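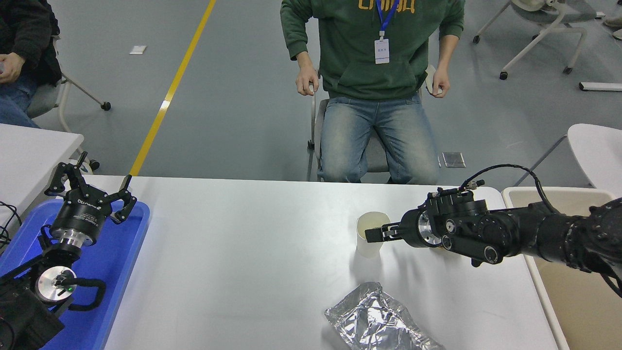
改訂履歴は誰のために書くのか

2022年6月13日

業務用機器の取扱説明書には、たいてい巻末か表紙裏に改訂履歴の表がある。版数、発行年月、改訂内容の三列で構成され、改訂内容の欄には「記載内容の見直し」「誤記修正」「一部表現の変更」といった語句が並ぶ。筆者は技術文書の編集を職業としているが、この三列目の書き方は長く放置されてきた問題であり、そろそろ業界として書式を改めるべきだと考えている。

具体例から入る。Kernumの業務用除湿機の説明書は、第2版から第3版への改訂で、排水ホースの最小曲げ半径の指定が変わった。旧版に従って施工した設備は、新版の基準では不適合になり得る。ところが改訂履歴の当該行には「図表の更新」としか書かれていない。虚偽とは言えない。数値は確かに図の中にあり、図は確かに更新された。しかし、この一行を読んで既設の配管を確認しに行く設備担当者はいないだろう。

同じ時期に改訂されたKeveoの換気ユニットの説明書は、変更した節の番号、旧値、新値、既設機への適用の要否を一行ごとに記載している。表は二ページにわたり、見た目はよくない。それでも、読み手が必要とする情報はこの表だけでほぼ足りる。両者の分量の差は一ページ半であり、印刷費への影響を理由に省略できる規模ではない。

改訂履歴が曖昧になる原因は、主に三つの工程にあると筆者は見ている。第一に、変更の起点が設計部門にあり、文書部門には差し替え後の原稿だけが届く。旧値を知る人間が履歴を書いていない。第二に、履歴の記入が校了直前に行われる。本文の確認に時間を使い切ったあとで、残った欄を埋める作業になる。第三に、法務部門が具体的な記述を避けたがる。旧値を明記すると、旧版に誤りがあったと認めたように読まれるという懸念である。

三番目の懸念には一定の根拠がある。ただし、旧版は回収されずに現場に残っている。二つの版を並べれば差分は誰でも確認できるのであり、履歴で伏せたところで秘匿の効果はない。伏せることで失われるのは、善意の利用者が変更に気づく機会だけである。責任の所在を問われたときに不利になるのは、むしろ変更を知らせなかった側ではないか。

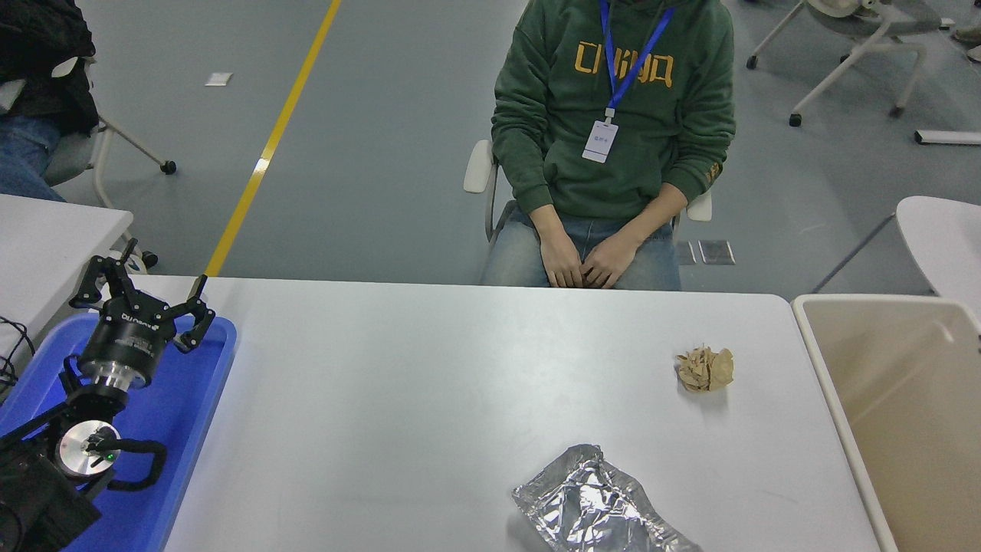
第39号 142ページ

電子化によってこの問題は解消するという意見もある。PDFの比較機能を使えば差分は自動で抽出できる、という主張である。筆者も日常的に比較機能を使うが、代替にはならないと考える。理由は抽出される差分の質にある。手元の事例では、300ページの説明書を版間で比較したところ、検出箇所の大半が改行位置の移動と脚注番号の繰り上がりであった。安全に関わる変更はその中に埋もれ、検出順も重要度とは無関係である。機械が示すのは文字列の違いであり、その違いが作業手順に影響するかどうかは示さない。

加えて、比較には旧版が要る。製造元の多くは最新版だけを公開し、旧版の配布を止めている。誤った版の参照を防ぐという趣旨は理解できる。しかし、既設機の施工条件を確認するには施工当時の版が必要であり、それを入手できない利用者は比較の出発点に立てない。公開を止めるのであれば、履歴の側で差分を完結させる義務が生じるはずである。

文書管理システムの側にも責任がある。Brullolonの旧来の製品は、版の登録時に変更内容を入力する欄を設けているが、必須項目ではなく、文字数の上限も短い。入力欄が短ければ、記述は短くなる。Kahramanは今年2月の更新でこの欄を構造化し、対象節、変更種別、適用範囲を個別に入力させる形式に改めた。入力の手間は増える。現場から不満が出ることも予想できる。それでも筆者は後者の設計を支持する。自由記述の一欄に任せた結果が現在の「記載内容の見直し」だからである。

では、どのような書式が望ましいか。筆者の提案は次のとおりである。

変更箇所は節番号で示す。ページ番号は組版の都合で動くので、単独では用いない。

変更は種別を付けて記載する。種別は「安全」「仕様」「手順」「表記」の四つで足りる。「表記」は意味の変わらない修正に限り、数値、単位、条件文の変更をここに含めてはならない。

数値の変更には旧値と新値を併記する。図中の数値も同じ扱いとする。

既設機への適用を「要」「不要」「個別確認」のいずれかで示す。空欄は認めない。空欄と「不要」は意味が異なり、読み手には区別できない。

この書式に対しては、表が長くなりすぎるという反論が予想される。改訂を重ねた説明書では履歴だけで十数ページに達する可能性がある。対策としては、直近の2版分を本体に載せ、それ以前は別冊に移せばよい。別冊の文書番号を本体に記載しておけば、追跡は途切れない。

翻訳版の扱いも決めておく必要がある。原文の誤りを直した改訂と、訳文だけを直した改訂が同じ版数の列に混在している例は多い。日本語版の第5版が英語版の第3版に対応する、といった状態では、海外拠点との間で版数を口頭で伝えることすら危うい。原文の版数を主番号、訳文の改訂を枝番号とする方式が現実的である。枝番号の改訂にも種別は付ける。訳文で否定が抜けていた場合、それは「表記」ではなく「安全」に分類すべき変更である。

最後に作成の手順について述べる。履歴は校了時に書くものではない。設計変更の通知書が発行された時点で、通知書を起票した担当者が旧値と新値を記入し、文書部門はそれを節番号に対応づける。この順序であれば、文書部門が変更の意図を推測する必要はなくなる。通知書の書式に二つの欄を追加するだけで実施でき、新しいシステムの導入を待つ必要もない。筆者が編集を担当する文書では、次回の改訂からこの手順を適用する。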